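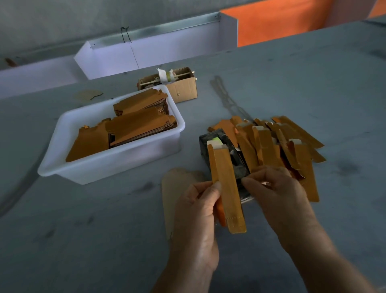

Imprimir | Enviar por correo
Diciembre — Redacción

Los robots aún no pliegan cajas

Marent prometió que su brazo Brira montaría estuches de cartón antes de fin de año. En la prueba del taller de Predalico terminó 14 en 3 horas, y varios salieron torcidos. Las tiras finas se le doblan y la cinta se le pega donde no debe. La empresa habla de «avance notable». El encargo, de 400 piezas, sigue haciéndose a mano.

Contacto | © Predalico Noticias | Volver arriba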